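4.2 Setting a fallen bottle upright

We would like to begin with the chore that gave us the most trouble, and it is a humble one. Anybody who has cleared a kitchen table has picked up a bottle lying on its side and stood it on a tray without a thought. For the two-armed setup in the Omska simulator it took a good deal of patience (ours, mostly), and Fongchan Boonyarit spent much of January on this one task. Figure 3 shows the simulated table, with the yellow bottle on its side near the open fingers of one gripper and the other arm low over the white tray.

We ran 500 trials with the bottle turned at random, and the policy finished the chore in 2 of every 5.

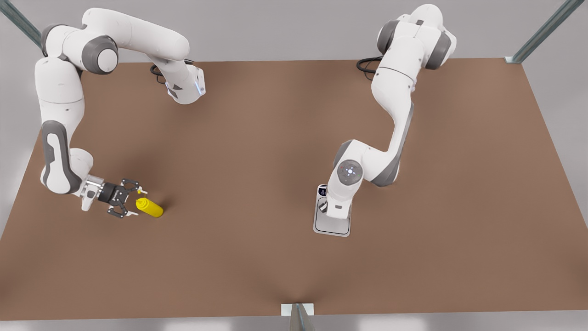 Figure 3. The bottle-and-tray task in simulation.

Most of the failures came at the grasp, when the fingers closed too near the cap and the bottle rolled off. Training on 600 further demonstrations helped with that, though it did little for the handover to the tray, where the two arms still tended to wait on each other. We are fond of this system, and we do think it is getting somewhere, but we would not yet ask it to clear up after dinner. Section 4.3 takes up the same chore with two bottles.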